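The Shared Mug: How Domville Reconsidered Its Crockery

A building's crockery is seldom planned. It arrives with new members of staff, survives office moves and settles at the back of a cupboard, where it remains until a visitor has to be given coffee. At Domville, where three floors of studios and meeting rooms share a single catering budget, the stock had grown in this manner for many years before an inventory was requested. The result, delivered in October, recorded 426 mugs for a daily attendance that rarely called for half that number.

Gudrun Diekmann, head of building services, was asked to propose a standard. Her first draft recommended a uniform white mug in one size, supplied by the firm of Felter and replaced in full every few years. The draft was circulated and drew more correspondence than any facilities notice before it. Staff had no strong objection to losing the surplus. They objected to white.

The policy adopted in its place keeps colour. Each kitchen now holds a mixed set in glazes chosen to be told apart at arm's length, so that a person who puts down a mug in a meeting can find it again afterwards. Oranges, blues and pale yellows sit beside darker greens, and the shapes are kept close enough for one rack to serve them all. 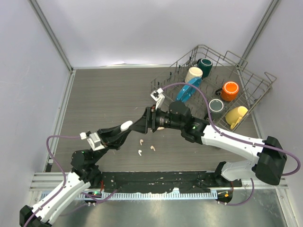

Drying received as much attention as purchase. Domville had previously relied on folded tea towels laid beside the sink, an arrangement that takes up little space and leaves every rim standing in its own water. The new guidance requires a wire rack in each kitchen. Mugs are to be placed on their sides or at a slope, with room for air to reach the inside, and dishes are to stand upright between the tines. Handles should not be hooked over one another. A rack is regarded as full when the next item would have to rest on top of another, and at that point the earlier washing is to be put away.

Finn Gerlach, who prepared the guidance for print, was at pains to keep it to a single page. "People will read one page beside a sink," he says. "They will not read two, and the second becomes wet." An earlier version had contained a diagram of the correct angle for a mug. It was withdrawn after testing, when several readers took it to be a warning about breakage.

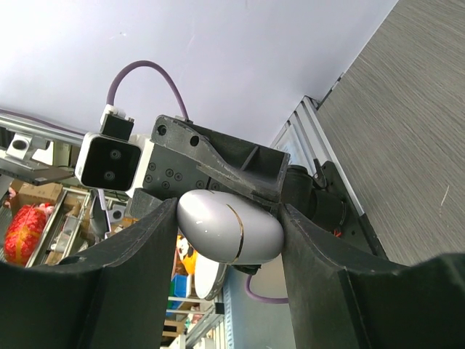

Breakage, as it happens, was the subject on which the inventory proved most instructive. In the year under review 54 pieces were written off, the majority with chipped rims. Few had been dropped. Most of the damage was attributed to stacking, and in particular to the habit of nesting one mug inside another to make room in a crowded cupboard. Reducing the stock has therefore served two purposes, and the shelves in the kitchens are now to hold a single layer only.

The total cost of the new racks and mugs came to 1490 euros. Ms Diekmann considered quotations from Willano and Kälin for the racks before settling on the latter, whose model had raised rails along the edges and could be turned at an angle on a narrow worktop. This last point mattered on the upper floor, where the sink stands close to a corner and a rack set square to the wall would obstruct the tap.

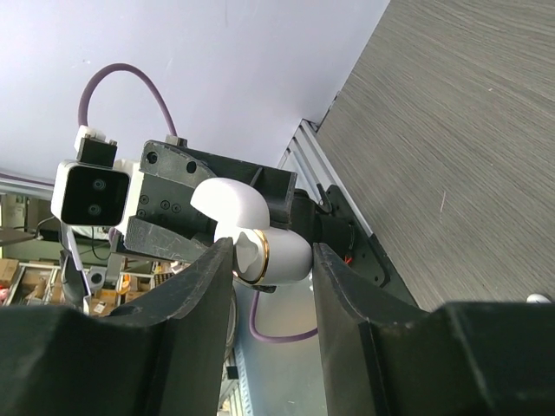

Surplus crockery presented a separate difficulty, and the guidance devotes its final section to storage outside the kitchens. Reserve pieces are to be packed in cardboard boxes and kept on open metal shelving at a distance from any surface in daily use. The three boxes on the shelves beyond the table follow that principle: the grey wood-grain top, with its aluminium rail along the edge, is left for work, and storage has its own place further back. Boxes are to be labelled with the number of pieces and the month of packing, and none may be filled beyond a weight that one person can lift without assistance. Before this rule was introduced, reserve mugs had been held in a filing cabinet whose lower drawer could no longer be opened.

A further review is expected once the new sets have been in service for a full year. It will examine breakages, the condition of the racks and the question of teaspoons, which were excluded from the original inventory and have since been the subject of two written enquiries. Ms Diekmann has indicated that personal mugs will continue to be permitted, provided that they are washed by their owners and taken home before the summer closure.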